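Loltus, service Contenants et Manutention
Lun. 23 avril

1/ Le service Contenants et Manutention rend publics les résultats de la campagne de contrôle des bacs métalliques menée depuis janvier sur les sites de Bernix et de Bangera. Les principaux points sont repris dans ce fil. Le rapport complet sera transmis aux responsables d'atelier par la voie habituelle.

2/ La campagne a porté sur 2765 bacs en tôle, toutes dimensions confondues. Les caisses en plastique, les palettes grillagées et les contenants appartenant aux clients n'entraient pas dans le périmètre. Les caisses en plastique feront l'objet d'un contrôle distinct, dont le calendrier reste à fixer.

3/ Chaque bac a été vidé, brossé puis examiné selon la même fiche : état du fond, état des parois, rectitude des bords supérieurs, tenue des soudures, lisibilité du numéro d'identification. La fiche a été établie par Geetha Thampi, responsable du parc.

4/ Premier constat : le fond concentre l'essentiel de l'usure. Les parois inclinées vieillissent nettement mieux, y compris sur les bacs les plus anciens du site de Bangera.

5/ Les rayures superficielles ne constituent pas un motif de retrait. Elles sont inévitables dès lors que des pièces lourdes sont déposées à même la tôle et reprises plusieurs fois par poste. La fiche les classe en niveau A, sans suite à donner.

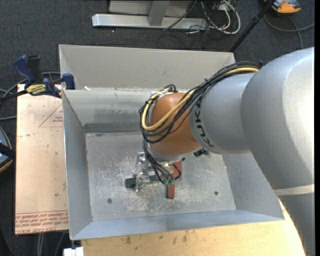

Bac en tôle grise à parois évasées. Le fond plat est éraflé sur toute sa surface, avec des marques blanchâtres plus denses par endroits.

6/ Il convient en revanche de signaler toute entaille dans laquelle l'ongle accroche, toute déformation du fond et toute bavure sur les bords. Ces défauts relèvent du niveau B. Le bac concerné est mis de côté et reçoit une étiquette orange, à compléter lisiblement (numéro, atelier, date du constat).

7/ Le niveau C est réservé aux soudures ouvertes et aux tôles percées. Le bac est alors retiré immédiatement, même s'il est plein. Le transfert du contenu se fait sous la responsabilité du chef de poste.

8/ À l'issue du contrôle, 588 bacs ont été classés en niveau B et 3 en niveau C. Les trois bacs de niveau C provenaient du même atelier de Bernix et servaient au stockage de chutes. Ils ont été mis au rebut.

9/ La remise en état des bacs de niveau B est confiée à l'atelier de chaudronnerie de Bernix : redressage, meulage des bavures, reprise des cordons de soudure si nécessaire. Les ateliers sont priés de ne pas procéder eux-mêmes au redressage au marteau. Plusieurs fonds ainsi traités ont dû être entièrement remplacés.

10/ La lisibilité des numéros demeure insuffisante. Près de 768 bacs portaient une identification effacée, recouverte de peinture ou masquée par une ancienne étiquette. Le marquage sera refait par frappe sur le bord extérieur, du côté de la petite paroi.

11/ Rappel sur le chargement. Les pièces sont posées à plat sur le fond, sans être jetées. Les pièces longues ne doivent pas dépasser des bords pendant le transport. Aucun mélange de références n'est admis dans un même bac, même pour une durée limitée.

12/ Rappel sur le nettoyage. Un brossage à sec est demandé à chaque changement de référence. Les copeaux et les poussières métalliques sont aspirés ; l'usage de la soufflette est interdit à l'intérieur des bacs. Le dégraissage s'effectue uniquement sur l'aire prévue à cet effet.

13/ Certains ateliers ont demandé la pose de tapis de protection au fond des bacs. Un essai est en cours sur la ligne Sono, avec deux épaisseurs de caoutchouc. Dans l'attente des conclusions, aucun tapis, carton ou chute de moquette ne doit être ajouté dans les bacs des autres lignes.

14/ La question de la peinture a également été posée. Le service ne recommande pas de repeindre l'intérieur : les écailles se retrouvent parmi les pièces et compliquent le contrôle suivant. L'extérieur peut être repeint, sous réserve de laisser le numéro apparent.

15/ Les bacs vides sont à ranger dans les allées marquées au sol, par dimension, le numéro tourné vers le passage. L'empilage reste limité à la hauteur affichée dans chaque zone. Les bacs étiquetés en orange ne doivent en aucun cas rejoindre ces piles.

16/ Le service remercie les équipes de Bernix et de Bangera, qui ont libéré les bacs par lots sans interrompre la production. Les demandes de correction relatives à l'inventaire sont à adresser à Geetha Thampi, avec mention du numéro du bac et de l'atelier d'affectation.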